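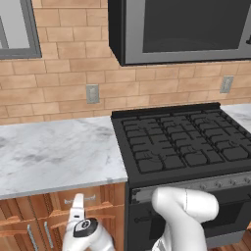 The brick wall and the microwave, kitchen at Vemcombe

Home | Stories | Poems | Archive | Submit

The Night Train to Heltville

Shahram Ebrahimi had 35 jars of pickled garlic and one suitcase, and he was the happiest man on the platform! His sister was getting married in Heltville at noon, 270 miles off, and the whole family had begged for his garlic (the seven-year kind, black as plums and sweet as jam).

"You can't bring those in here," said the conductor.

"Try one," said Shahram.

The conductor tried one. Then he tried another, and he went and fetched the cook, and the cook fetched a lady from the sleeping car who had once sung in Shirazi cafés all over the coast. What a voice she had! By the time they rolled past Jokus she was standing on a seat, singing the wedding song, and the whole car was clapping along with sticky fingers.

Shahram clapped hardest of all. He didn't look in the suitcase until the sun came up over the wheat.

There were 3 jars left.

"Oh, she'll kill me," he said, and laughed until he had to sit down. Then he went along the car from seat to seat and invited every one of them to the wedding.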